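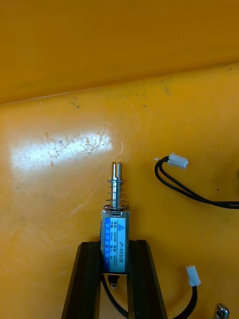
Gronevon: a price list of used electronic parts

README, last touched 05/10/2021

I like buying old parts. Relays, solenoids, odd boards, bags of connectors, all of it. What I don't like is guessing whether four bucks is a fair price for a thing with half its markings rubbed off, so a while back I started typing up every price I could find on paper. Gronevon is the pile of typing, cleaned up enough that other people can use it.

What's in it

One file, gronevon.csv, with 2,044 rows. Each row is one part offered for sale by one seller. Of those, 1,393 have a price I trust. The rest have a blank in the price column, and please leave it blank! A zero means the seller was giving the thing away, and there are a few of those too.

There are 19 columns. The ones you'll probably want:

part_text: what the seller wrote, typos and all
part_kind: my own guess at the category (coil, board, wire, switch and so on)
price_usd: the price per piece
lot_size: how many came together, if it said
condition: new, pulled, untested, dead
source: which stack of paper it came from

The other columns are mostly housekeeping. I kept them in case I need to trace a mistake back to a page, and I do that more often than I'd like.

Where the prices come from

Two places. The bigger stack is photocopied price sheets from Bravine, a surplus shop that used to mail them out to anyone who asked. The smaller one is stock cards from Mavemis, handwritten, some in pencil. I typed the Bravine sheets myself over one very long June (never again) and did the Mavemis cards in little batches after dinner.

Bravine sheets only show what the shop was asking. Mavemis cards sometimes have a second number penciled in when the part went out the door. In the first version I let that second number replace the first one, which seemed smart at the time.
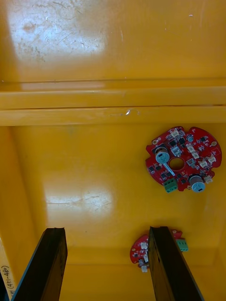

Fergus McIver wrote in to say that mixing the two made circuit boards look way cheaper than they were, since boards were the thing people haggled over most, and that he'd thrown out a week of charts once he noticed. Could I please split them?

I could, and I did. Now price_usd is always the asking price, and sold_usd holds the penciled one when there is one. If you have an older copy of the file, toss it. Sorry about the charts, Fergus.

Lots and single pieces

A lot price gets divided by the lot size, and I round to the nearest cent. When the card says "handful" or "bag" I don't try to be clever. The price goes in the notes column and price_usd stays empty. I know some of you would like an estimate there, but my handful and your handful are different sizes.

Known problems
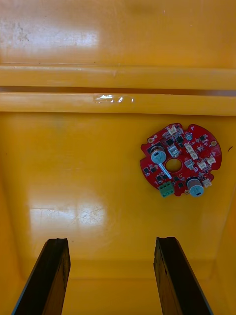
Smudged digits are the worst of it. On the Mavemis cards a 1 and a 7 look like twins, and the photocopies turned a fair number of 8s into solid blobs. Then there's tape. Somebody mended a bunch of the cards with the clear shiny kind, and it does on a scan just what that crinkled little strip on the ridge of the yellow bin does: it throws back white glints right where you want to look. I went back to the paper for every taped card, and where I still couldn't read the number I marked it unsure in the flag column.

Categories are another soft spot. I sorted part_kind by hand, and my idea of a "coil" drifted as I went. Early on I put solenoids under "motor," then changed my mind and gave them to "coil." I think I caught them all. If you spot one hiding in the wrong place, tell me the row number and I'll move it.

Wire is a mess, plain and simple. Some sellers price it by the foot, some by the pound, and some by the bundle with no length given at all.
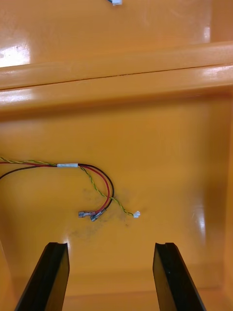 For now, anything sold by the foot has "ft" in the unit column and anything sold by weight has "lb". Bundles say "ea", same as a single switch would. Filter on unit before you average anything, or you'll get numbers that make no sense.

How to load it

It's plain UTF-8 with commas, and text fields are in double quotes. The Katayama script in the tools folder checks for duplicate rows and prints whatever looks off. It's slow, but it works on my old laptop, so it should work on yours.

Using it

Do what you like with it, commercial or not. A mention is nice. Corrections are nicer, especially if you have a cleaner copy of the Bravine sheets than I do. Pages with the switches and fuses are the ones I'm hunting for.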